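Subject: Re: [wristed-tools] cable stretch on the small wrist, and a question about tension
From: Mattes Lenz
To: the list

Hello all, and thank you Detlef for the long answer.
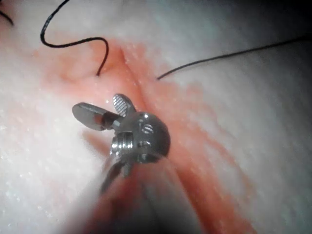 I have now had two evenings and one full Sunday in the workshop with your advice printed out beside me, so I can answer your points one after the other. I leave your text in so that the others can follow.

Detlef Buschmann wrote:
> Mattes, before you buy new cable, please check three things.
>
> First, do you lose motion at the jaws only, or also at the wrist
> pitch? If both go soft together, it is nearly never the cable. It is
> the clamp on the capstan that creeps.
>
> Second, how much tension do you have when everything stands still?
> People always tell me "tight". Tight is not a number. Hang a weight
> on it or use a luggage scale, I do not care, but write the number
> down.
>
> Third, are you homing with jaws open or jaws closed? On my Bescombe
> arm I homed closed for a whole winter and blamed the cable for
> something I did myself at every start.
>
> And what do you sew on at the moment? If you still use the dry foam
> from the beginning, your grip test tells you very little.
>
> Detlef

To the first point. You were right to ask, and I was wrong in my first message. I wrote that only the jaws go soft. When I locked the jaws and moved only the pitch, I could see the same delay there, only smaller. So I took off the cover of the drive box and put a thin line with a paint pen over each capstan and its clamp screw. After one evening of normal work the lines on both jaw capstans did not meet any more. The pitch capstan had moved a little too. The cable itself looks fine under the magnifier, with no broken strands where it goes over the small pulleys.

My clamp is the old style, one screw that presses directly on the cable. I have now made a small brass plate to go between, with a groove filed in it, and I wind the cable one more time around before it goes under the plate. It is ugly work but the paint lines have stayed together so far. I will look at them again after some weeks before I say that it is solved.

To the second point. I borrowed a luggage scale and was a bit ashamed of the result. The two sides of the same jaw were not even close to each other. The one I always adjust first was much too high, and then I had stopped on the other side when it "felt" the same. Now I go back and forth between them in small steps until the scale gives the same reading twice. I will not post my values here until I have checked the scale against something I trust. The numbers that are in the Statach build notes are for the thicker cable, so please do not copy them if you have the thin one. I did this in the beginning and I believe it is how I bent my first pulley pin.

To the third point. I home with the jaws open, and against a soft stop. But your question made me look into the code, and I found that the roll axis was allowed to turn the full 360 degrees during homing. The jaw cables go through the middle of the shaft and get twisted with it, so at one end of the roll they are a bit shorter and the jaws try to close by themselves. I have limited the roll to 110 degrees to each side and I home it in the middle. It is less freedom than I wanted, but for sewing a straight line I do not miss it. If somebody has a good compensation table for cable twist in a long shaft, I would be very thankful. The one from the Trasgate thread is made for a push rod and makes it worse for me.

To your last question. No, the foam is gone. I sew on a moist surface now, and it is a completely different job. With dry foam the needle stays where you leave it. With a slippery surface every small backlash in the wrist is visible at once, and black thread on a pale ground shows you without mercy where you have pulled too much on one side. I knot by hand controller, one arm only, and the other arm just holds. I am still slow. The thread likes to curl when I release it, and then the loop is never on the side where I want to take it. Perhaps this is my technique and not the machine. Does anybody wet the thread before, or stretch it first?

One more thing which was not in Detlef's list. My jaws came as a pair from a seller of used parts, through Tsao, and I have never found a drawing for them. I wanted to know if the fine teeth are worn, because sometimes the needle turns in the grip when I push. I cleaned them with a soft brush and alcohol and it became better, but it did not go away completely. I have the feeling that the needle turns mostly when I hold it near the tips, and much less when I hold it closer to the joint. Can somebody with the same kind of jaws tell me if this is normal? I would not like to spend money on a new pair if the answer is only "hold it further back".

About the question of Friday's thread, if the drive box should get a cover with a window: please yes. I have lost so much time with screws on and off, only to look at a paint line. Mine will get a piece of clear acrylic as soon as the saw in the workshop is free again.

I will write again when the brass plates have some more hours on them. Until then the files for the plate are in the usual folder, in millimeters. The groove is not in the drawing, I filed it by eye, so please measure your own cable first.

Greetings to all,
Mattes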